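Hemmin Creek Path: progress report
Jul 12, 2019
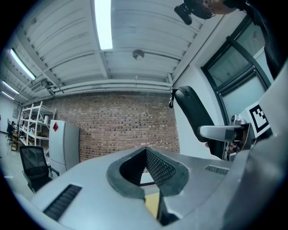

So, where are we? Further along than I thought we'd be when I wrote to you in the spring, and I'm pretty happy about it! The stretch from the Zidanlow parking lot down to the footbridge is cleared, graded and open, and people are already using it (I met a couple with a stroller down there last week, which made my day).

The next part, from the footbridge to Brarthorpe, has been slower. We've laid 400 feet of gravel and then we hit that low spot by the culvert, where the ground just swallows everything you put on it. Kastgate came out to look and want to put in a drain before we go any further. Their quote was $2000, and I'd only set aside $1000 for drainage. I'd like to move the rest over from the signs budget, if that's okay with you. The signs can wait, everybody in Brarthorpe knows where the creek is.

Other bits and pieces. The county permit came through after seven weeks, with one condition about not cutting anything on the east bank while the birds are nesting, so the brush over there stays put for now. Two of the benches are in. The third one came with the wrong bolts and it's sitting in my garage until the right ones show up. I also got a call from the school in Zidanlow asking if their science classes can use the path this fall, and I said yes before they'd finished the sentence.

If you're fine with the money change, just reply to the email and I'll tell Kastgate to go ahead. They can start the drain as soon as I call them, and I'm still planning on having gravel all the way to Brarthorpe by the end of September. Receipts are in the usual folder, except the one for the bench bolts, which I'll add when I get it.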